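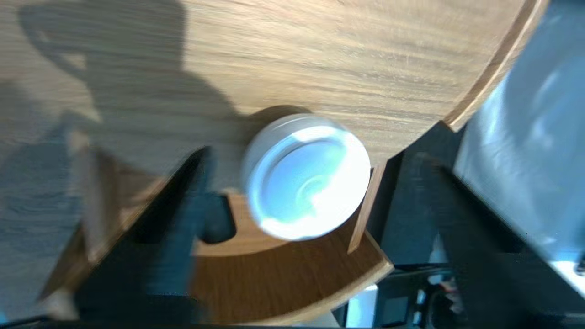
Home Products Support Tickets My account

Ticket 1054: Round table, light oak, edge band lifting and ring marks on top
Opened 2019-01-12
Status: closed, not fully resolved
Product: Nekham round table with lower shelf
Sold by: Barnoretti

Customer, first message

I bought the Nekham round table from you last May. It has a large round top in the light oak finish and a curved shelf underneath that is a darker, more orange brown. I have two complaints and one question.

First, the thin light band that runs around the edge of the top is coming away on the side facing the window. I can get a fingernail under it. It is not a long stretch, about the width of my hand, but it catches on sleeves and it is getting longer.

Second, there are pale rings on the top where round tins have been standing. These are ordinary tins with flat bottoms. Nothing hot was in them. The product page said the finish was "suitable for daily use," and I would call putting a tin on a table daily use.

The question is why the shelf is so much darker than the top. I was told when I ordered that the parts would match. They do not match and they never have. I let that go at the time.

Support, reply 1

Thank you for contacting Barnoretti support. We are sorry to hear about the trouble with your table. Ring marks can often be removed by wiping the surface with a soft cloth and a mild cleaner. For the edge band, please make sure the table is not placed near a heater or in direct sunlight. Wood is a natural material and some color difference between parts is normal. Please let us know if this solves your problem.

Customer

It does not. I wiped the rings before I wrote to you, and I have now wiped them again because you asked. They look the same. Moving the table out of the sun will not glue the band back on. And I would like to know how far from a window a table has to stand before it is covered, since the instructions that came in the box say nothing about windows. I have them in front of me. They say to tighten the bolts after two weeks, which I did.

As for natural material, I have no argument with the grain being different. The grain on top is fine, I like it. I am talking about two different colors. One is pale tan and honey and the other is close to orange.

Support, reply 2

Thank you for the extra details. Could you please try the following:

1. Press the loose band flat with your thumb and see whether it stays down.
2. Rub a small amount of furniture oil into one of the rings, leave it for a few hours, and wipe off.
3. Check the label under the shelf and send us the batch number.

Customer

Results, in your order.

1. It stays down for as long as my thumb is on it. Then it comes up again. I put a strip of tape over it overnight and it was up by lunch.

2. I used the Wundow oil you sell, on the smallest ring, near the edge. That ring is now less pale. The wood around it is darker, so I have a dark patch with a faint ring inside it. I have not done the others and I am not going to until somebody explains to me what this is supposed to do. If the finish is sealed, I don't see how oil gets in. If it is not sealed, then I don't see how it is suitable for daily use.

3. There are two labels. The one under the top and the one under the shelf have different batch numbers, and I have sent you both through the form. I take it that this is the answer to my question about the color.

Support, reply 3

Thank you. We have passed the batch numbers to the product team. They confirm that the top and the shelf were finished in separate batches and that the shelf batch is a warmer tone. Both are within the accepted range for this model.

For the edge band, we can send a repair kit free of charge. It contains glue, a roller and a short length of spare band. For the rings, the product team advises against using oil on this finish.

Customer

You are the ones who told me to use oil. It is two messages up.

I will take the kit. I would still like to know who decides the accepted range, because I doubt it was anyone who has looked at the two parts one above the other, the way they are on the table. Seen apart, I might not have noticed.

Support, reply 4

We apologize for the wrong advice about the oil. A repair kit has been sent. For the darkened patch, please wipe with a cloth dampened in warm water and a drop of dish soap, dry it right away, and repeat after three days if needed.

Customer, after using the kit

The glue works better than I thought it would. I cleaned out the gap with a bit of folded card, ran the glue in, rolled it, and held it with tape until the next morning. The band is flat now and I can't get a nail under it. I did not need the spare piece. Whether it lasts through a summer is another matter, and I would ask you not to write "resolved" for that part yet.

The dark patch has faded a little after two rounds of soap. The ring in the middle has not. The remaining rings are as they were. I keep the tins on a Sjöberg cork mat now, and no new rings have shown up — but then I could have put a mat on a cheaper table.

The shelf is still orange.

Support, reply 5

We are glad the edge band is repaired. For the rings we can offer a partial refund of 3000 store points, or a replacement top. Please note that a replacement top will come from a current batch and we cannot promise it will match your shelf.

Customer

It does not match now, so I can't see that as much of a risk. All the same, I don't want to take the table apart to swap one top for another with the same finish and the same trouble waiting for it. Is the finish on the current batch different? If it is, say so and I will think about it. If it isn't, I'll take the points.

Support, reply 6

The finish on the current batch is the same. The points have been added to your account.

Internal note, made visible at customer's request: remove oil step from the ring mark reply for Nekham tables. Edge band to be reopened under the same ticket number if it lifts again.

14 people found this ticket helpful
Comments (3)
Share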